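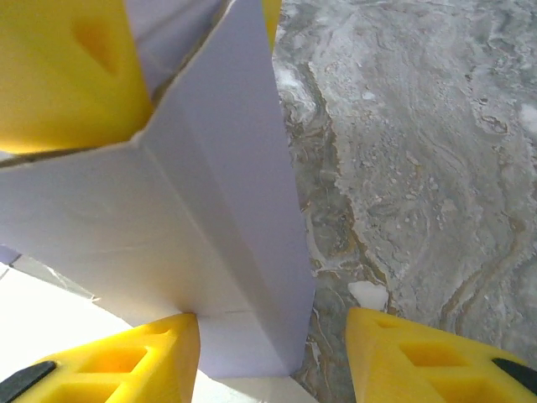 Gripper fingers at the base of a white carton on the Ukadine carton-handling cell.

Brokomura Publishes Care Schedule for Ukadine Carton-Handling Cell

VACHON, 1 December 2021. Brokomura today released the setup and care schedule for its Ukadine cell, a two-armed station that handles light folding cartons. The schedule runs to 20 pages and replaces the service notes issued with the cell in April. It is available to all current operators of the cell at no charge.

The new document is built around the gripper fingers, the part of the cell that operators handle most often. The fingers are molded in yellow plastic with open pockets and are meant to give slightly under load. They are changed in pairs. A single new finger set opposite a worn one closes off center, and a thin carton wall will then be pushed to one side before it is held.

"Most of the service calls we received this year concerned the fingers and the wrist camera," said Darlene Bélanger, director of field service at Brokomura. "Both can be put right on site by the people who run the cell, provided the steps are written down in the correct order. We have tried to do that." 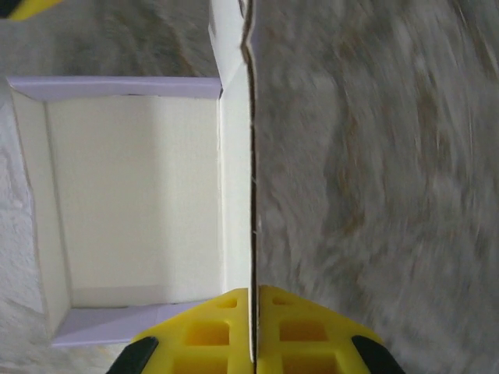

Under the schedule, operators inspect the fingers at the start of each shift and wipe the contact faces with a dry, lint-free cloth. Solvents are not to be used. Any finger with a split at the edge of a pocket is to be taken out of service along with its partner. The wrist camera is checked after every finger change, and the closing point is taught again using a flat piece of carton board held between the tips. The arm must be locked out before hands are placed between the fingers.

The schedule also sets a full service interval of 272 operating hours. At that point the finger mounts are removed and cleaned, the mounting screws are replaced, and the cable at the wrist is examined along its full length. Brokomura advises that the two arms be serviced together so that their positions can be matched in one session.

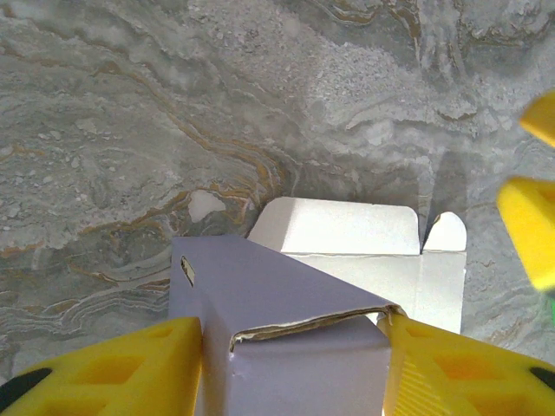

A carton held between the fingers of one arm, with an open white carton behind it.

A separate section deals with long cartons, which may be gripped at one end by the first arm and steadied by the second. Miroslava Zelenák, who led the drafting of the schedule, said that this section was rewritten 4 times following comments from operators.

"The end of a carton is its weakest place to hold," Zelenák said. "If the closing force is set on a full box and then left alone, an empty one will be crushed. We now ask that the force be set on the lightest carton in the run and raised only if the carton slips."
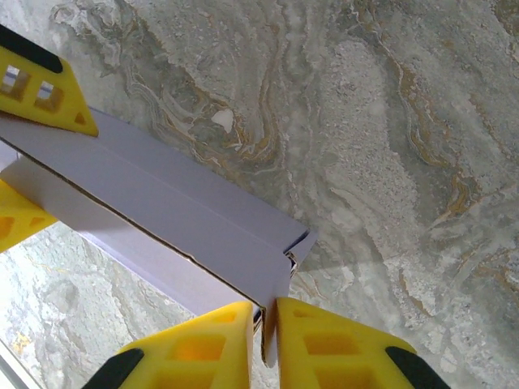 Settings for 13 carton sizes are listed at the back of the document, together with a blank page for sizes added by the operator. Replacement fingers, mounting screws and wrist cables may be ordered through the Brokomura parts desk or from Wunden, the company's distributor. Operators who hold the April service notes are asked to withdraw them from use.

About Brokomura
Brokomura builds and services small robot cells for packing and carton handling. Its offices and workshop are in Vachon.

Contact
Brokomura Field Service, Vachon
Attention: Darlene Bélanger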